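4. Marking and keeping the floor zone

4.1 What the tape is for, and what it is not

Most sites we visit have tape on the floor. Far fewer can say what the tape means. Before you set up the Mutix arm and hand, decide which of these you are marking:

a) a keep-out zone, where people do not stand while the arm has power
b) a parking zone, where stands, carts and fixtures go back between runs
c) a reach line, showing how far the hand can travel at full extension

Write the choice on the zone sheet (Appendix B). If you can't pick one, don't lay tape yet. A line that means three things to three operators is worse than bare carpet.

CAUTION: Tape is not a safeguard. It does not stop the arm and it does not stop a person. Any sales sheet or slide deck that counts floor tape as a protective measure is wrong, including an older one of ours.

4.2 Laying the zone

1. Switch off arm power and lock the switch. Standby is not off.
2. Vacuum the carpet where the tape will run. Low-pile carpet tile will take tape. Deep pile won't, whatever the roll says.
3. Find every floor outlet and cover plate. Keep the tape off them, and keep stand feet off them too.
4. Lay the long side first, then the short side. Overlap them at the corner and press down hard.
5. Walk the line in the shoes you work in. If an edge lifts, pull that length up and lay it again.
6. Measure the distance from the arm base to the nearest taped edge and write it on the zone sheet. Jocelyn Gatchalian's team accepts sheets with a measured figure only. "As before" will be sent back.

NOTE: Wrinkles in the tape are common on carpet and are not a fault in themselves. A lifted edge is.

4.3 Checking before a run

Do this check with the hand open and holding nothing. It is short, and people skip it because it is short.

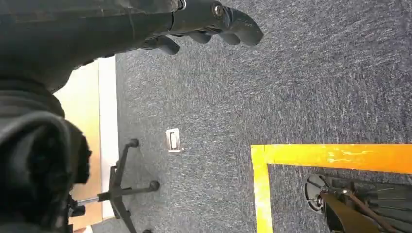

Figure 4-2. Hand open over carpet, with the taped corner at right and a chair base at left.

1. Look at the floor from the hand's side as well as your own. Casters and stand feet are easy to miss from a standing position at the desk.
2. Find every item on wheels. A rolling chair is a moving obstacle even when it is outside the tape, and most chairs end up outside the tape, close to the operator.
3. Check anything standing inside the tape against the zone sheet. If it isn't listed, take it out or list it. Leaving it there "for now" is not one of the options.
4. Clear fabric, bags and loose cables from the space under and beside the arm. Soft items are the ones our own checklist left out until Ye-rin Ma rewrote it in May.
5. Jog the arm at low speed to the far end of its path and back. Watch the fingertips and the elbow — the elbow is usually what hits things.
6. Sign the sheet with the time of day.

CAUTION: Do not do step 5 from a chair with wheels.

4.4 How much to trust the software zone

The controller lets you draw a virtual boundary and will slow the arm near it. Use it. Do not assume it matches the tape. The boundary is tied to the arm base, and the tape is tied to the floor, so if the base shifts, the two part company and no alarm sounds.

Compare them every Monday and after any move of the base:

1. Jog to each drawn corner.
2. Measure across the floor from the point under the longest fingertip to the taped corner.
3. If the gap is more than 8 mm, stop and redo the boundary. Do not move the tape to suit the software.

Divina Cabrera has asked us to say plainly that a passed comparison covers the corners you measured and nothing in between. We agree with her.

4.5 Records

Keep zone sheets for 200 days. Sheets go to Ilgın Taşdemir, and a photo of the floor does not replace one. If your site has its own rule and it is stricter than ours, follow yours. If it is looser, ask who wrote it.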